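Categoria: Arquibancada / Lista dos sócios

Assunto: Re: Mudança de cidade e o que fazer com a nossa liga

Pessoal,

Li a mensagem da Chaltu duas vezes ontem à noite e respondo com gosto, que este assunto me anima demais! Deixo aqui o trecho principal para quem apagou:

> Em 15/sáb, Chaltu Asfaw escreveu:
> Ouvi na bilheteria que o Stimov quer levar o time para Girkevdale
> já na próxima temporada, porque lá o estádio tem cobertura. Se isso
> acontecer, a liga fica com um clube a menos deste lado do rio e a
> tabela não fecha. Não seria melhor aceitar a fusão com o Demissie
> agora, enquanto ainda dá para negociar o nome e a camisa?
> Eu votaria a favor, mesmo com dor no coração.

Chaltu, entendo a dor, mas eu seguraria esse voto. O contrato do campo vale por mais 4 temporadas e o clube só sai antes se pagar o restante à prefeitura. Não vi ninguém na diretoria com esse dinheiro. E o estádio coberto de Girkevdale é lindo, eu fui lá em abril, só que o aluguel é por jogo e a drenagem do campo externo continua a mesma porcaria.

Agora, beisebol a gente tem! No último sábado éramos 200 na arquibancada com o céu fechado, e o Fuad Feyisa rebateu aquela bola por cima do placar na sétima entrada (quem saiu mais cedo para fugir do trânsito, meus pêsames). A categoria juvenil tem 14 inscritos novos, entre eles a filha da Marisa, uma canhota que arremessa uma curva que eu não acertaria nem com raquete de tênis. Um clube nessa situação não precisa se dissolver no vizinho — precisa de calendário decente e de um patrocinador que responda e-mail.

Sobre a tabela: com um clube a menos ela fecha, sim. Fiz a conta com turno e returno mais uma rodada cruzada e chegamos a 40 jogos, o mesmo total de hoje. As folgas caem nas semanas de viagem longa, o que os arremessadores vão agradecer. Mando a planilha para quem pedir. 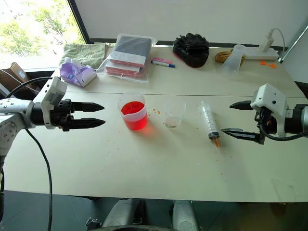
Dois braços, frente a frente sobre a mesa.

Voltando ao Demissie: gosto deles, tenho amigos lá, e toparia dividir o centro de treinamento e até o ônibus. Fundir é outra conversa. A proposta que circulou deixa a base inteira com eles e não diz uma palavra sobre os técnicos do juvenil. Antes de votar eu queria ver isso escrito, e queria também saber se a Lostix renova o patrocínio dos uniformes nos dois cenários.

Quem puder, apareça no treino aberto de sábado. Levo a garrafa térmica e a planilha impressa — e discutimos com calma atrás da terceira base.

Abraço grande,
Letay Jemal

Comentários

Tsegereda Moges: Quero a planilha, por favor. A rodada cruzada conta para o desempate ou só para a classificação geral?

Marisa Caputo: Obrigada pelo carinho com a menina! Ela leu e já pediu luva nova. Sou contra a fusão enquanto não disserem quem fica com o juvenil.

Chaltu Asfaw: Continuo achando o Stimov capaz de tudo, mas não sabia das temporadas que faltam no contrato. Sábado eu vou e a gente conversa.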